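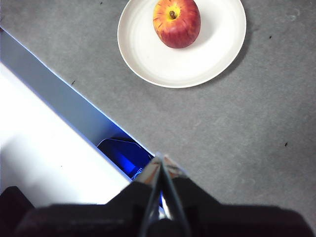

Apples, and Where to Put Them

The fruit bowl is where apples go to be forgotten. You buy a bag in November with the best intentions, tip the lot into the big bowl, and three weeks later the one at the bottom has gone brown and soft and is working on its neighbors.

So keep the bag in the fridge, in the crisper drawer, and put one apple out at a time. On a plate. A plain plate on the table gets an apple eaten by four in the afternoon in my house, and the same apple in the drawer would see out the winter. Eilidh Munro, who taught me this, claims it works on teenagers. I have only tested it on adults, who are easier to fool.

Some notes from the kitchen at Lollimstead:

Don't wash the whole bag when you get home. Wash the one you're about to put out, and dry it with a towel, stem end too, where the water likes to sit.

Check the drawer when you take one out. Anything with a bruise goes on the plate next. Anything with a serious bruise goes in a saucepan with a spoonful of water and the lid on, 12 minutes on low, and you may call it compote if company is coming.

Keep them away from the potatoes. Also the carrots, which turn bitter and sulk.

Red apples with a lot of yellow in them are not necessarily sweeter. I believed this for years and told other people.

A word about speckled gray tabletops. They are sold as forgiving, meaning you can't see the crumbs. Neither can you see the coffee grounds, the pepper, or whatever your sleeve is about to pick up. Wipe first with a dry cloth, toward you and into your hand, then with a damp one. If a dark speck is still there after that, try a fingernail. If it's still there after the fingernail, it came with the table and you can leave it alone. I scrubbed one of mine with baking soda for most of a morning.

White plates that have gone gray with knife marks will come up with the same baking soda, mixed to a paste and rubbed on with a wet sponge. Rinse well or the next apple tastes of it.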